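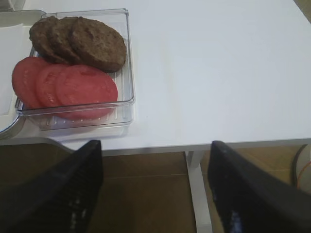
Software Engineer, Robot Perception and Planning

Print | E-mail

Sorkden is looking for a software engineer to join the Skitport team in Bratasia. Skitport is our software for tabletop assembly, and right now its favorite subject is the hamburger. Patties, tomato slices, lettuce, cheese and buns, all play food, all handled with a two-finger gripper. If you like writing code in the morning and watching a robot try it out after lunch, please read on!

What we're working on

Burgers look simple until you ask software to build one. The parts are flat and round and they overlap. When three patties are fanned out in a clear container, the perception code has to decide which one is on top, where its edge ends and the next one starts, and whether there is room for a finger between the patty and the wall. Clear plastic makes this harder, with reflections along the rims and tomato showing through the sides. We run wrist cameras along with a fixed camera that looks over the whole table, and getting those views to agree on one list of objects is a big part of the job.

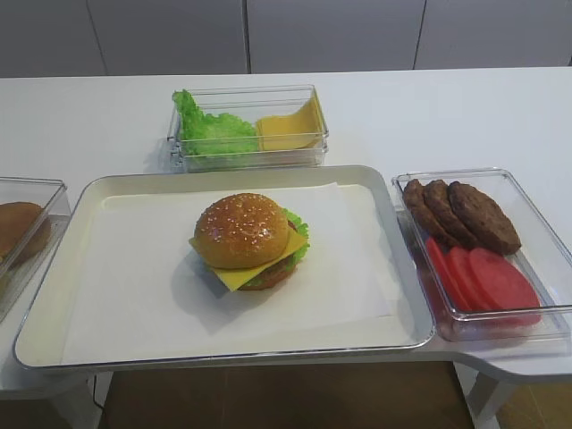
Planning comes next. The planner picks an order for the layers, chooses a grasp for each one, and has to notice when the plan no longer fits what is on the table. Cheese likes to end up at an angle. Lettuce never looks the same twice. Our current planner handles a fixed recipe well and we want it to handle any recipe you type in, including ones with a part missing. In October we moved the planner onto a new task format called Delacroix, and there is plenty left to build on it (the replay viewer especially could use some love).

So far we have 1420 recorded runs and we are adding more every week. The goal for the next stage is 3000, with labels good enough that other people would want to use them.

What you'll do

- Write and maintain perception code for overlapping and see-through objects
- Work on grasp choice and re-planning with Kha Châu, who leads planning
- Build tools for replaying runs, comparing camera views and fixing labels
- Help run the robot, reset the table, and write down what went wrong

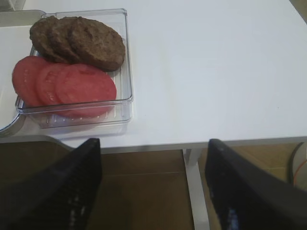 You should be at home in Python and able to read C++ without getting upset about it. We'd like you to have put some code on real hardware before, whether at work, in school or in your garage. Camera calibration experience is a real plus, and so is any time spent with motion planning or learned policies. A degree is fine, and so is no degree.

We are a small group and everybody shares the robot time. You'll have your own slot from the first week, and we try hard to keep meetings out of it.

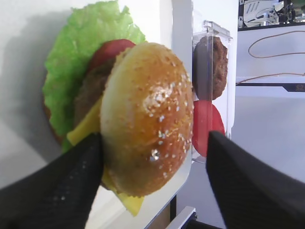
Burger in the gripper, with the spare patty and tomato container behind.

Pay and hours

Full time, on site in Bratasia, with one day a week from home if you want it. Pay is 68 to 70 thousand a year depending on experience, plus health cover and moving help. Part-time candidates are welcome to write too. Tell us how many hours you have in mind.

How to apply

Send a resume and a link to something you've built to Shiyu Long, hiring lead for Skitport, by 11/1/23. A half-finished project is perfectly good if you can tell us what you learned from it. We don't need a cover letter, but a few lines about a bug you enjoyed chasing would make our day! First calls last half an hour. After that we'll invite you in to meet the team, look through some recorded runs together and spend an afternoon with the robot. There is no take-home test.

Print | E-mail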